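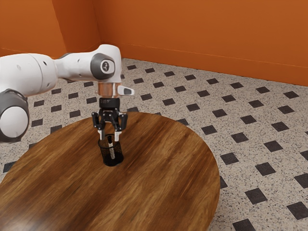
Can a robot arm tidy a desk yet, or is it still a party trick?

Posted in Home Help > Gadgets and Machines
3 replies

Erlinda Dizon

Hello all, I hope this is the right part of the site, do move it if not. I run a small picture framing shop in Grernley with a workroom at the back, and I live over the top of it, so my chores and my work rather run into each other. My hands are not what they were. Arthritis in both thumbs, and what gets me by the end of the day is never the big jobs, it's the little picking up. Pens, pencils, the bone folder, the small screwdrivers, all the bits that wander off across the table and have to be put back in their pots before I can lay out a mount the next morning.

My nephew is forever sending me things about robot arms and he is convinced I could have one on the bench doing this by Christmas. The picture I've put at the top is from a simulation, a white and grey arm with a two-fingered gripper over a round wooden table, and the fingers are pointing down into a black mesh pencil cup with one thin thing standing up in it, a pen or a marker I think. I looked at it for a good while over my tea, because that is my evening more or less exactly! One cup, one pen, one table. (My floor isn't nearly so smart, I'm afraid, and I should never be brave enough for orange walls.)

So what I'd like to know, from anybody who has lived or worked with one of these and isn't selling them:

Can they do this sort of thing in a real room, with real clutter, and me walking in and out?

Does it matter that so much of what I'm shown is done on a computer?

And is there any chore in an ordinary house or a small shop that a machine does well enough now that you would miss it if it went?

I'm not after a bargain and I'm not in a rush. I have put a bit by. But I would rather spend it on a girl to come in for two hours of an evening if that's the sensible answer, and I shan't be offended if you tell me so.

Thank you for reading all this, I do go on.

Mireille Tanguy

Hello Erlinda, and don't apologise, it was a pleasure to read a proper question.

I can give you the workshop side of it. I was in charge of the packing end at Sabatier for 11 years — we made drawer fittings, handles and runners mostly — and for the last few of those we had two arms on the line. I was dead against them when they came and quite fond of them by the time I left, so you may take what I say as coming from somewhere in the middle.

What ours did, they did beautifully. They lifted a handle from a tray and put it in a box, all day, and they never got a sore thumb. But the tray had been made for the handle. Every handle lay in its own little slot, facing the same way, and if a lad on the early shift filled a tray back to front then the arm would go to the right place, close on nothing very useful and carry on as if all was well. We did get better at it over time. We had a camera fitted above one of them and that helped with trays that were a bit crooked. It never got to the point where you could tip a heap of handles out on a table and walk away, or ours didn't, and I'm told there are cleverer ones about now.

A pen in a cup is a harder job than it looks, you see. Look at where the fingers are in your picture. There's one each side of the pen and they're right down at the top of the cup, so the whole business has to happen in a space not much bigger than a jam jar. If the arm is off by a little bit sideways it will catch the rim, and a mesh cup with one pen in it weighs next to nothing, so over it goes or along the table it slides. You or I would put the other hand on the cup without thinking. An arm on its own hasn't got another hand. When we had something light to pick from, we stood it in a block that was screwed down, and I'd say the same to you if you ever go down this road: fix the pot to the bench first. A blob of that white tack under it will do to start with.

Then there's the pen itself. If it's stood upright in the middle, lovely. In my house they lean on the side, and there are seven of them in there with a nail file and a crochet hook, all crossed over each other. Getting one out without bringing its neighbours is a real knack. Putting one back in is easier in some ways, as long as the thing can be got upright, and that's the part I'd watch for if somebody gives you a demonstration. Ask them to lay the pen flat on the table, any way round, and see if the machine can get it from flat to standing up in the cup. Then ask them to do it again with a different pen. And then move the cup while their back is turned! I used to do that sort of thing to the engineers and they were very good about it.

As to doing it on a computer, I wouldn't hold it against them. Our people tried every new movement on the screen before we let it near the line, and I was glad of it, because an arm swinging into a guard rail makes a noise you don't forget. You can try a thing many times over and not break anything. I would only say that on a screen the cup is exactly as heavy as somebody said it was, and the table is as slippery as somebody said it was, and your bench has got glue on it and sawdust in the corners. So a picture like yours tells me where the arm is holding itself and what it may be going for. It doesn't tell me whether the pen comes up, or what it would do at your place.

And please think about the walking in and out. Ours were behind guards. There are arms meant for working next to people, slower and gentler, that stop if they bump you, and those might suit a workroom, but you've got glass in there. I'd want someone who knows the rules to come and look at the room before you bought anything at all.

For what it's worth, my own answer would be the girl for two hours, and a good shallow tray with a lip. But I'd love to be proved wrong and I would come over to see it.

gate_and_hinge

No. Save your money. Get a magnet strip for the screwdrivers and a wide pot for the pens. My brother in law had a robot mower off one of the firms up at Grornska and it spent April in the hedge.

Mitum

I'll take your last one, Erlinda, as Mireille has done the arm so nicely.

Chores I'd miss the machine for, in our house: the floors, and that's the one I'd put my name to. We've had the same round vacuum for eight years and it goes out at 11 in the morning when we're both out of the way, and there's a good deal less grit under the table than there used to be. It isn't a patch on doing it properly. It can't do the stairs and it eats shoelaces, and once a fortnight I sit on the step with a pair of scissors cutting the hair off its brush, so there's a chore it has brought with it. But I don't have to push anything or bend much, and with my back that counts for a lot. I'd think it would do the front of your shop very well. In the workroom I'd be careful of offcuts and glass splinters, I'd sweep those by hand and keep it out.

The dishwasher and the washing machine I'd miss more than that if I'm fair, only we've all stopped thinking of them as robots. They manage because you bring the plates to them and shut the door. It's the bringing and the putting away that's left over for us, and that's just what you're asking about with your pens — it's all the hands part. I do the emptying in our house and I've often stood there with a fistful of teaspoons wishing for something with fingers.

I did see an arm tidying a table once at an open day at the college where my daughter was studying. It cleared some plastic blocks into a tub, and it was slow, my goodness it was slow, but it got there, and when it missed a block it went back and had another go, which I hadn't expected and rather took to. The young man running it told me the blocks were kind to it and that he wouldn't fancy its chances with cutlery. I went and got a coffee and when I came back it was still on the same tub. So for a shop that has to be clear by morning, well, I suppose you're asleep all night and it could take as long as it liked! I hadn't thought of it that way until I wrote it down. You'd have to trust it alone with the glass, though, and I wouldn't yet.

One small thing for your thumbs while you're waiting for the future to turn up. My sister has hers bad in both hands and she slides foam tubing over her pens and her small tools, the sort sold for fat handles on cutlery. Much less pinching. She also keeps a litter picker with rubber tips by her chair for anything that's rolled away, and I've seen her put a pencil back in its jar with it from a sitting position, first go, and look very pleased with herself.

Do let us know what you decide, and if your nephew does talk you into one I should like to hear how it gets on with the bone folder.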